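Hebden Supper Club – second progress report
15 August 2024

Hi Myrto,

You asked for something you could read over a cup of coffee, so I'm going to write this the way I'd tell it to you and leave the spreadsheet to speak for itself (it's attached to the same email, second tab is the one you want).

The short version is that the supper club is running, people are coming, and we're a little behind on the training side and a little ahead on the money side. The longer version goes like this.

When Osska gave us the grant we promised a shared evening meal every other week for older folks in Hebden who mostly eat alone. We've now served 357 meals. I'm really pleased with that! The first couple of suppers were thin, and I did have a bad night wondering whether we'd misjudged the whole thing, but once the pharmacy started slipping our flyer into the prescription bags the phone got busy and it has stayed busy. Lots of people come with a neighbor now, and I love that, because the walk home was the thing they were most nervous about.

Food first. We settled on one soup, one main and one pudding, with a meatless main every time in place of the separate vegetarian option we'd planned. It's cheaper and it saves the kitchen from running two pans of everything. The lentil bake went down well. The mushroom thing did not, and I've been asked very politely never to do it again. Portions were too big at the start, so we cut them down and put seconds on the side table, and a lot less is going in the bin.

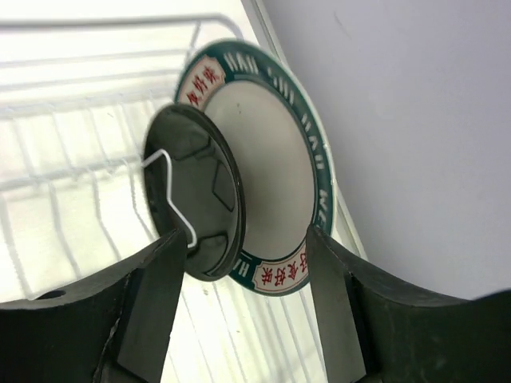
Transport has been the hard part. The van from Sonley does a loop of the north side before supper and again after, and it's great when it runs, but it was off the road for two suppers with a clutch problem and we had to patch things together with taxis. That's the overspend you'll see on the travel line. I've talked to Sonley about a backup vehicle and they're willing to put one in writing for the winter, when it'll matter most. I'd like to move 200 dollars from printing to travel to cover the gap, if you're okay with that. We've hardly touched printing – the flyers cost next to nothing once the pharmacy offered to run them off.

On to the money more generally. Of the 3,000 dollars you set aside for equipment, most has gone on the second-hand range and the new extractor hood. The range is a beauty. It took longer to put in than I'd told you it would, as the gas fitter wanted a different valve and then the valve had to be ordered, so we did two suppers out of slow cookers and a borrowed hot plate (stew both times, obviously). What's left in that pot I'd like to hold back for a chest freezer. We get offered bread and frozen vegetables at short notice and at the moment I have to say no to a lot of it, which hurts every time.

Dishes and cups we've managed without spending a cent of yours. I put a note up in the library asking for odds and ends and got far more than I'd expected, and I've stopped worrying about anything matching. We wash up by hand after each supper and it takes forever, but it's where most of the good conversation happens, so I'm in no hurry to change it. 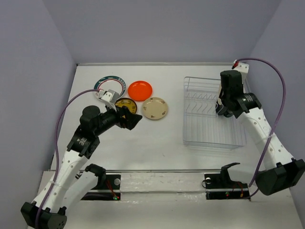 Training is where we've slipped. The plan was to get 20 helpers through the food hygiene course by the end of summer, and we won't make it. The course provider, Gekent, changed their booking system in the spring and our group place got lost in the switch. They've been decent about it and have given us a fresh slot in October at the old price. Until then I'm only putting people with a current certificate on the cooking, and everyone else is serving, greeting and clearing. It does mean the same handful of us are at the stove every time, and we're tired. I'd sooner tell you that now than have you find out when one of us falls over.

What I hadn't planned for was the talking table. One of our regulars asked if she could bring her hearing aid batteries and have somebody help her change them, and from there it grew into a little corner where people bring letters they can't make sense of, or a phone that's stopped ringing. We don't give advice on anything serious, we just read things out loud and help folks find the right number to call. I'd like to mention it properly in the next report and maybe keep a simple tally, if that's useful to you.

I know your board will have things to ask, so I've put down the one I hear most. 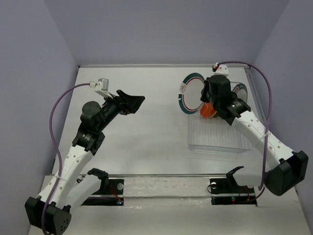

What happens to the supper club when the grant runs out?

We plan to ask for a small pay-what-you-can contribution at the door starting after the winter, with a closed box so there's no awkwardness over who puts in what. Going by the guests I've chatted with, most would be glad to chip in, and a few have been trying to press money on me since the first night. It won't cover the van. For that I'm putting in an application to the town, and I'll send you the draft before it goes.

Two things I need from you, then: a yes or no on moving the printing money, and a word on whether the freezer can come out of equipment. Come and eat with us too, if you're ever up this way on a supper night. There's always a chair, and I promise no mushrooms.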